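The Plurkach box list is a plain-text record of a household's plastic storage: boxes, tubs, lids and the odd parts that go with them. It began as a way to stop buying lids we already had. It is now a small set of files and a way of working that other people have asked to copy, so this README explains both.

# Plurkach box list

## What is in the folder

- `boxes.csv` has one line per container
- `lids.csv` has one line per lid, including lids with no box
- `colours.md` lists the colour words we use and what they cover
- `rooms.md` lists the places things are kept
- `photos/` holds pictures, which are optional
- `old/` holds lines for things that have been thrown out or given away

There is no program to install. Any spreadsheet will open the two CSV files, and a text editor will do for the rest. Please save as UTF-8 with commas, as semicolons have broken the file before.

## Columns in boxes.csv

| Column | What goes in it |
|---|---|
| `id` | A letter and a number, written on the base in marker |
| `colour` | One word from `colours.md` |
| `see_through` | `yes`, `no` or `part` |
| `edge` | `plain`, `ribbed`, `rolled` or `unknown` |
| `holds` | What is normally kept in it |
| `room` | One word from `rooms.md` |
| `lid_id` | The matching line in `lids.csv`, or blank |
| `notes` | Anything else |

`lids.csv` is the same without `holds`, and with `box_id` in place of `lid_id`. If a lid fits more than one box, put the box it usually lives on and mention the others in the notes.

Ids are never used again. When B7 went to the tip its line moved to `old/`, and the next blue box took the next free number.

## Sorting by colour and edge

Start at a clear table with decent light. Daylight from the side is best for the edge column, as ceiling lights put a shine on smooth plastic and hide the shape of the rim. A pale table top helps too. Dark wood makes see-through things hard to judge, and a patterned cloth is worse.

Colour comes first because it is quick. We use broad words only. Bright blue and navy are both `blue`, and a faded patch does not change the word. Orange gets its own word even when it is see-through, with `yes` in the next column. The first version had separate words for solid and see-through colours and it made a mess of the filters.

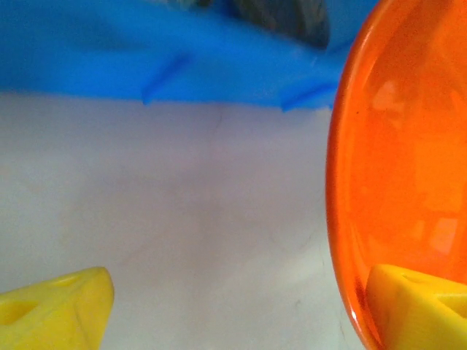 The edge takes longer. Run a thumb along the rim and look for ridges. Many moulded pieces have raised ribs near the edge, and these are more use than size when two pieces of the same colour are being told apart. Write `ribbed` if there are any ribs at all, even if they don't go the whole way round. If they end in a point or make a notch at the rim, put that in the notes, as it can affect which lids will close.

`unknown` is a proper answer. It is for pieces where you can see a bit of the edge but can't get at the rest, usually because something is stacked on top. A later pass can fill it in. Guesses have caused more trouble than blanks.

## Container, lid or something else

Some pieces are hard to place. A shallow tray can look like a deep lid, and parts of toys turn up in the kitchen drawers. The rule is:

1. If it closes something, it is a lid.
2. If it doesn't close anything but things are kept in it, it is a box.
3. If neither is true, leave it out of both files and put it in the odd parts tub under the stairs.

The odd parts tub is gone through every May. Anything that still has no use goes to the charity shop or in the recycling, depending on its state.

## Sizes

The only size we write down is volume, in the notes, and only where it is moulded into the base. For example, `500 ml`. Measuring everything with a ruler was tried and dropped. Outside measurements were no help in finding lids, and people measured from different places.

## Wear and marks

Scuffs, cloudy patches and light scratches are not recorded. Cracks are, because a cracked box can't go back to holding food. Use the word `cracked` in the notes so that it can be searched for.

Marker on the base rubs off after a lot of washing. Go over the id again when it starts to fade. Sticky labels are not used, as they leave a grey patch that picks up dirt.

## Version notes

**Version 3**
- `edge` column added
- colour words cut down to the present list
- garage boxes moved over from the separate Zukik list, keeping their old ids in the notes

**Version 2**
- lids given their own file
- `old/` folder added

## Known gaps

- 23 lines still have `unknown` for the edge, nearly all of them in the loft.
- Boxes from the Zukik list were entered before the colour words were settled. A few still say `turquoise`, which should be `blue` or `green`.
- `lid_id` and `box_id` don't always agree. When they differ, trust `lids.csv`.
- Glass and metal containers are not covered.

## Copying the list

Take the files, clear the rows and keep the headings. The room words will need changing for your house. Corrections to this copy are best done on a Tuesday, after the kitchen cupboards have been put straight and before the shopping arrives.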